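Speaker notes: The Plate That Wasn't There
Impi Lehtinen, Vainio
Tendale meetup, 2025-01-28
Slot is 25 minutes plus questions. Skip the Zellico section if the first speaker runs over.

Slide 1. Title
Say hi, thank the hosts, check that the people at the back can hear. Get straight to it: I'm going to talk about a fault I love. It cost us two weeks and two plates, and I learned more from it than from anything that went right last year.
Ask for hands: who has written a grasp check that only looks at one signal? Put my own hand up first.

Slide 2. The job
Loading and unloading a dishwasher in our Skirkham test kitchen. Two arms, two five-fingered hands, a real counter, a real sink. Everybody in this room has loaded a dishwasher, so you all already know the hard parts! The tines are close together, the plates are smooth, and the one you want is always right behind another one.
Don't go into the arm specs here. People can ask at the break.

Slide 3. What went wrong
Tell this slowly, it's the heart of the talk.
The robot picks up a plate, carries it over the lower rack, lowers it, opens the hand, moves on. Log says "placed." Lovely. Then one afternoon in May I'm at my desk and I hear a crash, and the log still says "placed."
The plate had slipped out on the way down. It went off the rack and onto the floor. The robot carried on, went through the whole lowering motion with nothing in its fingers, let go of the nothing, and reported success.
(Pause for the laugh. There is usually a laugh. Then say the next bit with a straight face.)
The arm then went back for the next plate with broken china on the floor, right where a person would step in to help. The plate is cheap. The person isn't. We filed it as a safety report the same day and I'm very glad we did.

Slide 4. Why the log lied
Our grasp check ran once, at pickup. Fingers closed, pressure on the pad, good, we set a flag called HOLDING. Nothing ever cleared that flag until the hand opened on purpose. So between pickup and release the robot was working from memory.
Analogy that worked at rehearsal: you check your pocket for your keys when you leave the house, and then you stand at the office door eight miles later swearing they're in there.
Mention that the pressure reading was being recorded the whole time. It dropped to zero in the log, plain as day. We just weren't reading it.

Slide 5. Making it happen again
This was so much fun. One crash is a story and you need a lot of them before you can fix anything. We ran 1000 placements with the plates swapped for plastic ones and a foam mat down. It dropped 10.
Almost all of the drops came when the held plate touched the one already standing in the rack. A little nudge on the rim, the plate turns in the fingers, the grip gets worse, and a moment later it's gone. Do the gesture with my hand. Do NOT use the mug as a prop again.

Slide 6. Two changes
First, the pressure reading is now checked all the way down. If it falls below the limit, both arms stop and stay stopped until a person clears it.
Second, the approach. The plate used to come straight down at the same angle as its neighbor. Now it comes in with more room and turns to match at the end.
Say clearly that the stop matters more. If I could only keep one, I'd keep the stop.

Slide 7. At the rack
Leave this one up for a bit and let people look. Point out the right hand, fingers over the rim with the white pad pressed to the edge, and how the held plate overlaps the one standing in the lower rack. That overlap is where our trouble lived. Left hand is up by the faucet, clear of the rack.

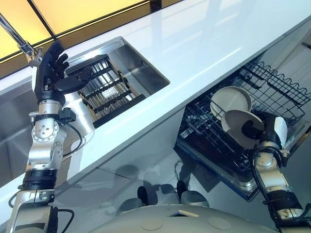

Slide 8. Zellico and the false stops
Zellico is our name for the stop monitor. Own up to this: the first version stopped constantly. It tripped on every small wobble and the whole team hated it for a week. We made it wait for the low reading to hold a moment before acting. Show the before and after traces, blue is before.
If short on time, go straight to questions.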